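# Baskets in the Kitchen

The Ellis wicker range has been sold through the Cirkville shop since August, and most customers use it for vegetables. This page shows how ours gets used on an ordinary prep day. Misaki Hirose chose the vegetables and Emiko Kobori wrote the notes on storage. Page updated 18/07/2025.

Baskets are sold singly or in sets of 2. The sets are kept behind the counter, so please ask.

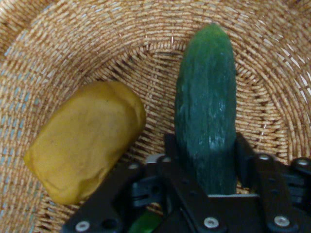 *Coiled wicker, inside view, with a green cucumber and a yellow piece.*

The coiled weave leaves small gaps between the rows. Air gets through, and so does grit, so shake the basket out over the sink once a week. A stiff dry brush does the rest. We don't recommend soaking wicker. If it needs more than a brush, wipe it with a damp cloth and let it dry away from the stove.

Whole vegetables keep better in a basket than cut ones. Onions and potatoes should go in separate baskets. Leafy tops draw water out of the root, so cut them off before storing and use them within a day or two.
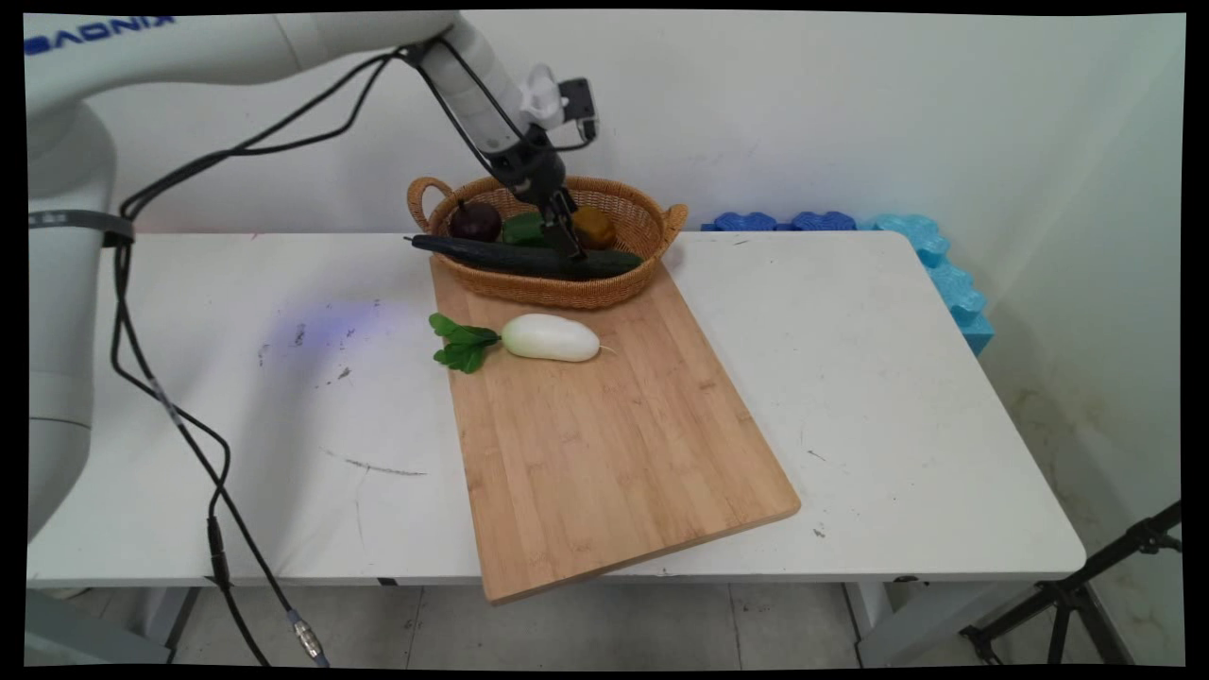 Long vegetables are the usual complaint about a basket this shape. Customers ask Emiko for a bigger size, and we do stock one from Tronda, but it takes up a lot of counter. A cucumber can go across the front with its stem end out past the rim, and the rounder vegetables fit in behind it. The radish is on the bamboo board with its leaves still on. Misaki trims hers at the root end first and saves the greens for soup.

Two looped handles are handy if you carry the basket between the pantry and the counter. Lift with both when it is full.

The bamboo boards on our shelves come from Ellier. Oil them every 25 days or so, more often in winter, and stand them on edge to dry. Replacement boards are listed in the shop catalog under item 151.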